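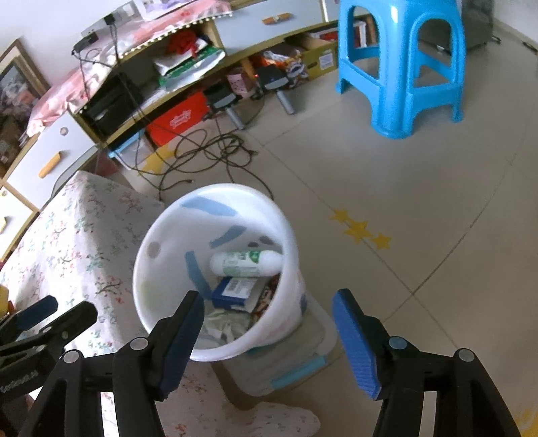 Bedroom trash — the most common thing we get asked at Kestwood House, so it gets its own page. Applies to all rooms, both floors, short stays too. Small bin in the room, big bins out back on the Tarbridge side. A round white wastebasket on the lid of a storage box next to the bed is fine, and a carton, a tube and a wrapper or two in it is fine for a day. After that please sort it. Answers below, mostly Ailsa's, some mine.

Do I have to sort in my room?
No. Sort when you empty it. One bin per room is all we have space for anyway.

What goes where?
Cartons and clean cardboard — blue lid. Flatten them. Bottles and hard plastic — yellow lid, empty, cap on. Wrappers, foil, tissues, anything sticky — black lid. Food scraps go in the kitchen pail, never the bedroom bin. Yes, banana peels are food.

What about boxes with a plastic window?
Tear the window out, black lid. The rest is cardboard.

Do labels need to come off bottles?
No. If it peels right off, great, otherwise leave it.

Bottle still has something in it. Can I toss it?
Use it up or pour it out first. If it's a cleaning product, don't pour, leave it on the shelf by the laundry room door and write "half full" on it or whatever. Somebody usualy takes it.

How big can my bin be?
10 quarts or so is plenty. Bigger ones just get emptied less.

Can the bin sit on furniture or boxes?
On a storage box with the lid latched, sure. Not on the bed, not on a heater. If you need to get in the box every day put the bin on the floor, you'll get tired of moving it.

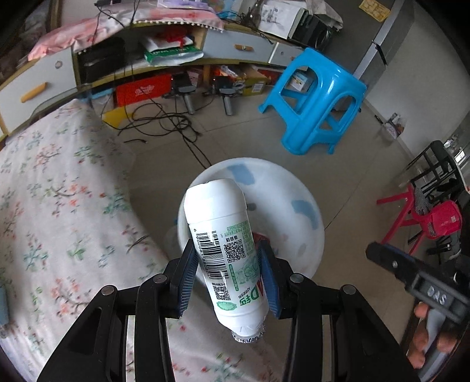

Where do I keep things that aren't trash but have no place yet?
Under the cabinet is OK for a while. Keep it clear of the door. Cardboard boxes you're saving for a return — write the month on the side. We had one marked November that got moved every cleaning day until spring.

Cables on the floor?
Please pick them up before floor cleaning. Rhona mops the hall and rooms at 10 in the morning on cleaning days and won't go around them. Coil, tie, put on the cabinet.

Can I use a wash basin as a bin?
Please don't. Basins are for washing. If yours is cracked tell the desk and get another, there's a stack.

Do you supply bags?
Kitchen only. For room bins reuse a grocery bag or go without and rinse it out. The Sivel shop on the corner has small ones, 35 on a roll.

How much trash can I leave out when I move out?
Two full bags. More than that, book a pickup with Upadhyay at the desk, a day ahead. He needs the room number and a rough idea of how much. Mattresses and stools count as large items, separate form.

Is there a charge?
Not for normal stuff. Large items yes, price list is taped up at the desk and changes, so look there.

I threw out something by mistake.
Check the black lid bin fast, they come early. After that it's gone, sorry.

Who do I ask if its not on here?
Rhona Ritchie for cleaning, Ailsa Strachan for recycling and storage. Room 605 if the desk is closed, but before 9 at night please. Or leave a note, we read them most mornings.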